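Part 4: Hanging Your First Strip of Vesia Wallpaper

Okay, paste is mixed, wall is washed, and you've had a coffee (I always do). Time for the fun bit!

1. Pick your starting corner and measure out from it, a little less than the width of one roll. Draw a plumb line there. Don't trust the corner itself, mine leaned like crazy.

2. Cut the first strip with a few extra inches at the top and bottom.

3. Brush on the paste, fold the strip loosely onto itself and let it rest. I gave the Edberg paper some 10 minutes and it behaved beautifully.

4. Hang it from the top down, smoothing from the middle out to the sides.

Caution: turn off the power before you trim near an outlet. Wet paste and live wires don't mix.

5. Slide the second strip up or down until the pattern meets, then press the seam with a roller. Banded prints show every slip at the corners, so go slow there!
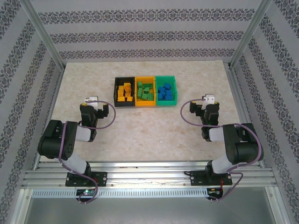

Banded damask-style print on back and side walls.

Note: wipe stray paste off right away with a damp sponge. I left a blob overnight once and it dried shiny.

6. Trim top and bottom with a fresh blade, then move on to strip three.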